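Plosteo Hedgate Folding Work Table

Product code 3281

24 shares

The Hedgate is a folding work table for halls, studios, school craft rooms and anyone at home who needs a proper surface for a few hours and then wants the floor back. It replaces the older Tremside table, which we stopped making in November. The top is the same size as before. The legs and the locking catches are new.

The top is birch ply with a hard laminate on the upper side. It will take paint, glue, hot mugs and most cleaning sprays. Please don't use it as a cutting board, as a craft knife will mark it and the mark won't come out. The edges are sealed with a clear lacquer and can be touched up with any ordinary wood varnish.

The legs are steel tube, powder coated in grey or dark green. They fold flat under the top in pairs. Each pair has one catch, placed in the middle of the cross rail so that it can be reached from either side. Press the catch and fold. On the Tremside the catches were at the corners, and a lot of people wrote to us about pinched fingers.

Feet are screw-in rubber and adjust by up to 15 mm, enough for most old floorboards. Spare feet are sold in packs of four. Wheels can't be fitted to this table. If you need wheels, look at the Mansour, which has a fixed frame and a brake on every castor.

Weight and lifting

One adult can carry the table by the handle slot in the long edge. For stairs we suggest two. The folded table is 7 cm thick and can be stood on its long side against a wall, but please use the strap supplied if children are likely to be in the room.

What comes in the box

One table, fully assembled. One wall strap with screws and plugs. Four rubber feet, already fitted. A printed sheet with cleaning and care notes. There is nothing to build.

Delivery

Tables are sent on a two-person van. Single tables usually arrive within a week of ordering, and orders of six or more are booked in by phone so that someone is there to open up. The driver will bring them to the first dry room on the ground floor. We take away the cardboard if you ask at the time.

Planning a narrow room

A good many orders are for long, thin rooms, and the most common mistake is buying too many tables. Measure the width at the tightest point, including radiators and door handles, and allow for a chair pushed back with someone walking behind it. In most narrow rooms that means one row along a wall. Two rows only work if people sit on the outer sides and the gap in the middle is kept for walking. If you send us a sketch with measurements, Maja Pietrzak in our sales office will mark up a layout and send it back, free of charge, whether or not you order.
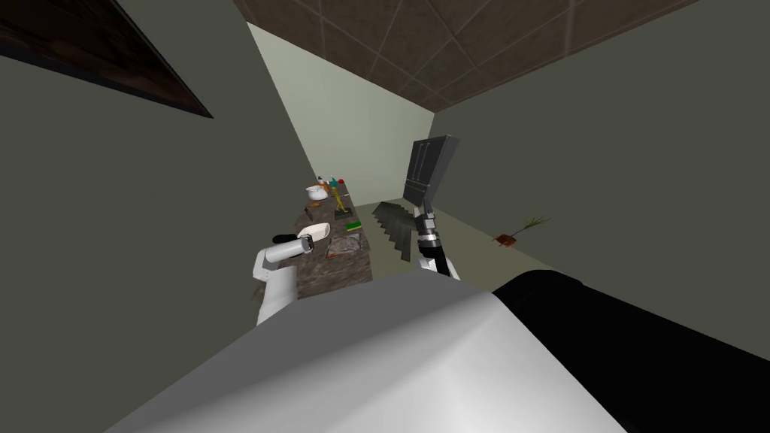
Long, narrow room, computer-rendered view.

Care

Wipe down with warm water and a little washing-up liquid. Dry the underside if it gets wet, as it has no laminate. Put one drop of light oil on each catch once a year. If a catch becomes stiff, check for dried paint before forcing it.

Guarantee

The frame is guaranteed for ten years and the top for three. Knife marks and burns aren't covered. Keep your order number, which is on the delivery note and also on a sticker under the top. Replacement catches are posted free during the guarantee period and can be fitted with a cross-head screwdriver.

Returns are accepted within a month if the table is unmarked. We collect, and the collection charge is taken off the refund.

15 comments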